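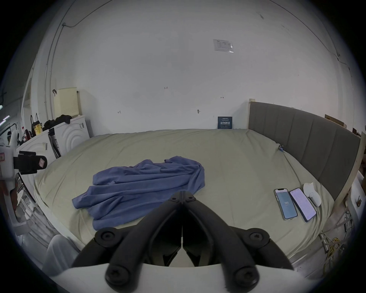 Growers who deliver to the Flitwood walnut plant were told in July that the wait at the scale would be shorter this harvest, and most of them said they would believe it when they saw it. The plant, owned by the Prultidham Growers Cooperative, is adding a second receiving line and a new dryer before the first trucks come in this fall.

The cooperative has 279 member farms, most of them family orchards within a short drive of Flitwood. Members voted to go ahead with the work at their spring meeting. The money comes from a bank loan and from a per-pound deduction that members will pay over the next 11 years.

Until now every load has gone over a single pit. At the height of last year's harvest trucks were lined up along the county road before sunrise, and several growers left nuts on the orchard floor an extra night when they could not get a delivery slot. Nuts that sit on the ground darken, and dark kernels are paid at a lower grade.

The second pit sits on the north side of the yard, where the old bin storage used to be. Trucks will enter from the county road as before but will split after the scale, with loads of the Chandler variety going north and everything else going to the existing pit. The plant will take deliveries from 5 a.m. to 10 p.m. once the harvest is under way.
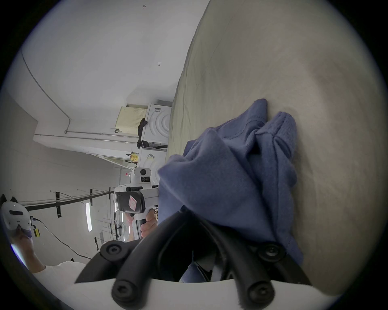 The new dryer is being built by Ikalard, the same company that supplied the plant's hulling equipment. It can hold 400 bins at a time and will run on natural gas, like the older units. The cooperative looked at an electric model but decided the power line serving the yard could not carry the load without an upgrade, and the utility gave no firm date for that work.

Concrete for the pit was poured in May. The dryer shell is up, and the burners and fans are due next. Plant management said the schedule leaves 2 weeks for test runs with last year's held-back nuts, which is tighter than they wanted.

Separately, the cooperative has signed a sales agreement with El Ouafi, an importer of nuts and dried fruit, for in-shell walnuts in the larger sizes. The agreement covers this crop and the next one. Prices will be set at the time of each shipment, so members will not know what the deal is worth to them until the final pool payment is figured. Shelled product will still be sold through the cooperative's regular buyers.

The in-shell business had shrunk in recent years, and part of the old packing room was being used for pallet storage. That space is being cleared, and the sizing machine there will get new screens. The cooperative expects to add a night crew in the packing room during the busiest stretch.

Not every member is happy with the spending.

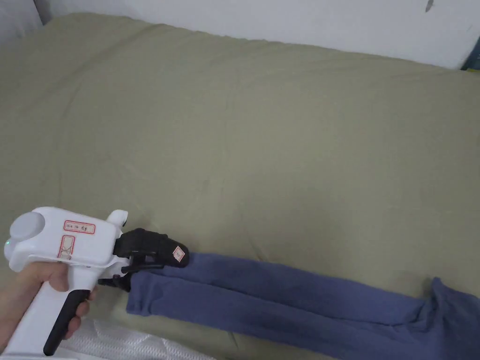

The deduction falls hardest on the small places, one grower told the board at the July meeting, and asked why farms that deliver only a few loads should help pay for a pit they may never use. The board replied that the charge is based on pounds delivered — a small farm pays a small share — and that no flat fee is planned.

Delivery slots will be assigned by phone again this year. An online sign-up was discussed but will not be ready in time. Members who plan to deliver Chandlers should let the plant office know their expected tonnage by the end of August, and anyone who has changed haulers since last season needs to file a new truck weight form before the first load.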